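The Gralska kit comes in two boxes and takes most of a morning to set up, according to the product lead at Hidix, the small firm that sells it. We spoke to her on 11th July, the week the second version went on offer to home users and teaching labs.

The kit is an arm, a two-finger gripper, a small camera and software that learns from being shown a job. Hidix does not supply a practice bench. Buyers are told to use their own kitchen table.

"We started with plastic blocks like everybody else," she said. "Then people wrote in and said, fine, but can it help with dinner? So the demo jobs are all kitchen jobs now."

The one she likes to talk about is the rice cooker. It sounds simple, she said, but the cooker is shiny, the pot is dark and the lid stands in the way at the back.
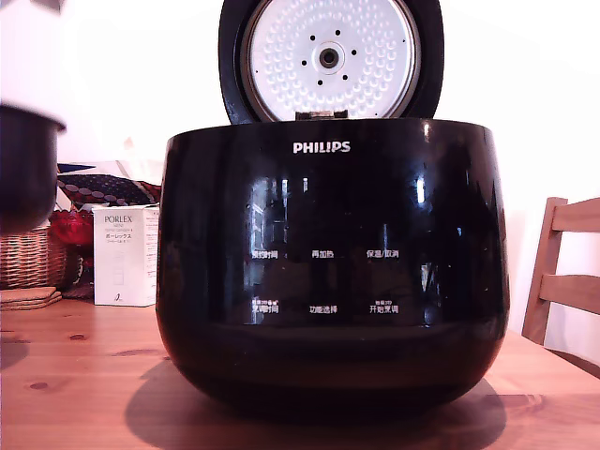

Rice cooker on the table with its lid open, Porlex box behind.

"Gloss black is hard on a camera. It sees the window in the side of the cooker and has to work out that the window isn't a thing it can bump into. The first version got that wrong a lot."

She put the success rate for the pot job at 81 per cent on the new software, measured over 200 tries in the Hidix workshop. The older software was below half. She would not give a figure for homes, where the light changes through the day.

I asked about the gripper, as it was the main complaint in the reviews in March. Owners said the fingers were too wide for cups and left marks on softer dishes.

"That was fair," she said. "The new fingers are narrower at the tip. For a bowl we tell people to come in from above and go slowly near the rim."
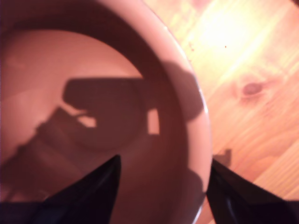
Gripper fingers over a ceramic bowl.

Shadows are the other problem. The arm throws its own shadow into whatever it is reaching for, and the software used to read the dark patch as an object. A lamp on the opposite side helps. Hidix sells one under the name Prokel, though she said any desk lamp will do the same work.

Clutter matters less than buyers expect. The company suggests leaving the usual things out on the table during training, so the arm gets used to them.
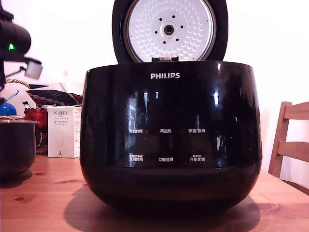

The arm at the left of the table, green light showing on its side.

On price she was brief. The kit can be hired for 3 months before you decide to buy, and the hire fee comes off the total. Spare fingers are extra. The closest rival, from Bach, costs less but has no hire option.
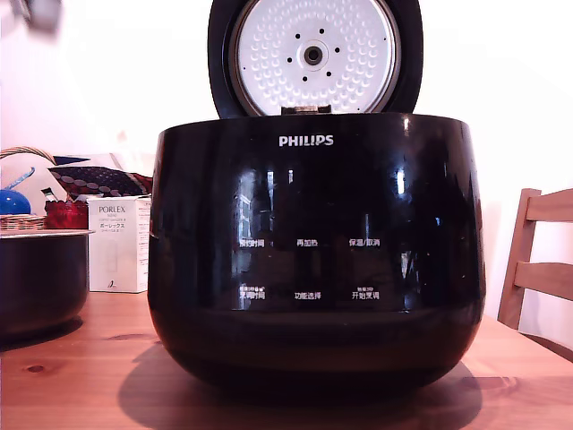

She was open about what the kit can't do yet. It won't press flat touch controls reliably, so a person still has to start the cooker. It should not be used near a hot element - the manual says so on the first page - and it needs someone in the room.

"I wouldn't buy it to save time," she said. "You'd cook the rice yourself in a quarter of the time. People buy it to learn how this stuff works, or to teach it."

Support is by email, with a reply promised within 4 working days. A finger set for cutlery is being tested now, and she hopes to have it on sale before the end of the year.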